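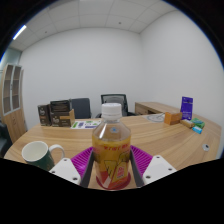
Prellik hand-held gripper closed on a drink bottle, as seen by the gripper's own camera.

Prellik Hand-Held Gripper
Demonstration recording equipment for manipulation research

Overview

The Prellik is a two-sided gripper carried and operated by a person. It is used to record how everyday objects are approached, grasped, moved and released, so that the recordings can be used to train a robot arm fitted with the same fingers. The gripper was developed by the Walside Manipulation Laboratory and is supplied to research groups under the laboratory's equipment program.

The operator holds the tool by its handle and works the fingers with a trigger. A wide-angle camera fixed to the body faces forward between the fingers and records throughout the task. The same camera and fingers are fitted to the arm when the trained program is run, and the view available to the arm therefore matches the view recorded by the operator.

Fingers and mounting

The fingers are ribbed and flexible, and are moulded in magenta. When pressed against an object they bend along its surface and spread the load over a larger area than a rigid jaw would. A dark grey contact strip lines the inner edge of each finger. The strips are replaceable and should be inspected before each block of recording.

Each finger is carried on a white angular plate. The plates remain within the camera's view at all times and serve as a fixed reference when the position of the fingers is worked out from the video. They should not be painted, labelled or covered.

Camera view

The lens produces a circular image with black areas outside its boundary. The full circle is kept in the recorded file. Cropping is left to the user, as the outer part of the view often contains furniture and fittings that help the software to work out where the gripper is in the room. Straight edges near the boundary, such as those of tables and cabinets, will appear curved. A lens correction file is supplied with each unit and must not be exchanged between units.

Research use: the Leckie study

The gripper was used in the Leckie study, which asked whether recordings made in ordinary furnished rooms would produce a more dependable grasp than recordings made at a cleared bench. The task was to take hold of an upright container on a table, lift it clear and set it down again. Bottles, boxes and packets were left standing on the table during the furnished-room recordings, along with mugs and printed sheets.

Operators recorded 452 demonstrations, divided between 2 conditions: furnished room and cleared bench. A program was trained on each set, using the same settings and the same training time. Each program was then tested in a room that appeared in neither set. The full test comprised 200 attempts, shared equally between the two programs.

The program trained in furnished rooms completed the task more often. The difference was greatest where another object stood close to the container. In those trials the program trained at the cleared bench tended to approach the wrong object or to stop short of the container. Where the container stood alone, the two programs performed at a similar level.

The study was limited to one type of arm and to containers of moderate size. Clear containers were included, but the number of attempts with them was too small to support a separate finding. The laboratory advises against applying the result to soft goods or to objects lying flat.

Recording method

Groups wishing to repeat the study should observe the following procedure.

Begin each recording with the fingers fully open and the gripper held away from the table.
Approach at a steady speed and keep the object between the fingers in the camera view.
Close the fingers until both contact strips meet the object, and pause briefly before lifting.
Set the object down, open the fingers fully and withdraw before stopping the recording.
Change the arrangement of the surrounding objects after every 32 recordings.

Recordings in which the object is dropped should be kept and marked as such. They were left out of training in the Leckie study but have been of use in later work.

Supplied items

Prellik gripper body with handle and trigger
Pair of magenta fingers, fitted
Spare contact strips, dark grey
Wide-angle camera and mount
Lens correction file
Fidley recording software, single-site licence
Printed operating guide

Requests and enquiries

Requests for equipment should be made in writing to the Walside Manipulation Laboratory, stating the intended use and the type of arm to be fitted. Units requested before the end of March will be supplied with the current version of Fidley. Replacement fingers and contact strips may be ordered separately.

Page last revised: 2021-02-25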